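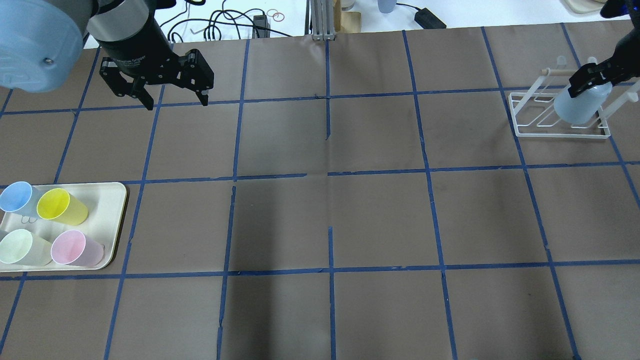

November, drying rack and cups, Zurnby bench

Paper and blue tape down on the table again. The tape has gone a bit uneven and there is a gap in one of the lines near the middle. Will redo it when the paper is changed, as the creases are getting worse too.

Cups on the cream tray, on their sides. Bottle goes to the white rack, cap on. Rack stays in its own square, far right, wooden bar at the top.

Used the pale blue cup for the second half. Cup list still says 9, should be 6. Corrected on the Kestitz sheet, p. 224.

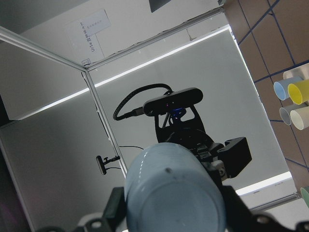

Ajayi asks whether the cups should go in the rack rim down, so they drain. Yes, from the next session. Order 2 more rolls of tape.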